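4.2 Account takeover among the pilot users

The pilot ran on Pakik, a small messaging service whose users mostly trade recipes, complaints and photographs of other people's parking. We recruited 261 account holders in Forkdale, of whom 247 finished the intake survey. The rest either lost interest or forgot their passwords, and we did not press them on which.

Every participant was asked whether anyone else had ever posted from their account without permission. Most who said yes were describing a sibling. We left these cases in. A sibling with an unlocked phone has the same powers as a stranger with a stolen password, and usually a better idea of what will embarrass the owner. Urbańczyk's earlier work on shared tablets drew the line differently and dropped family members from the count, so her figures and ours should not be set side by side.

Password reuse was the habit we had expected to find, and we found it. Of the 247 people surveyed, 188 used the same password on Pakik and on at least one other service. Many of them had added an exclamation point for the second service and considered the matter settled. When asked what they thought an intruder would want with their account, the usual reply was a laugh, followed by a request to see the question again.

We then sent each participant a harmless message offering a free upgrade to Tutex, a name we had registered for the purpose and which did nothing at all. The link led to a plain login page hosted on our own server. No password was stored; the page recorded only that somebody had pressed the button. The message was sent on a Wednesday at 11 in the morning, after a pretest suggested that people are less careful just before lunch. The message was in poor taste and contained two spelling mistakes, one of them deliberate.

The login page was blank apart from two text boxes and the button. 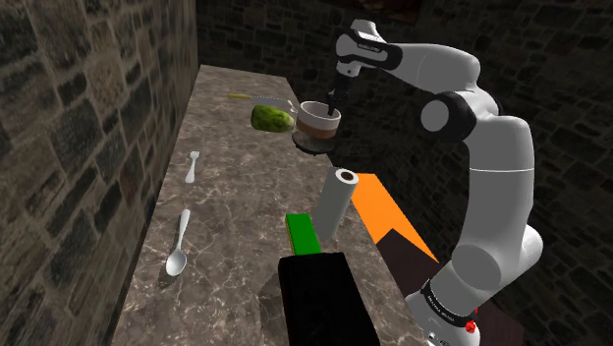

Figure 3. Computer-rendered scene: a white robotic arm reaching down over a marble countertop, with stone walls behind.

4.3 What people did afterward

Participants who pressed the button were shown a short notice explaining the exercise, with a link to a page on choosing a better password. The notice ran to four sentences. Several people wrote to us to say that it was too long, and one replied with his new password so that we could check it. We asked him to choose another.

Saarela, who handled the mailbox, sorted the replies by tone before anyone looked at their content. The angry ones tended to come from people who had not pressed the button and wished this to be known. Those who had pressed it wrote less often and more politely, and a few thanked us for the upgrade.

A second message went out in May, this time under the name Laaksonen and phrased as a warning that the first message had been a trick. It led to the same page. We had argued among ourselves over whether this was fair, and the ethics board allowed it on the condition that the notice appear at once and in larger type. Almost 3000 characters of correspondence went into settling what counted as larger.

Comparing the two rounds is harder than it looks. Participants had talked to one another in between, often on Pakik itself, and a warning passed along by a friend may do more than any notice of ours. Some of those warnings quoted our link in full, which others then opened to see what the fuss was about. We logged these visits separately and left them out of the analysis in Section 5.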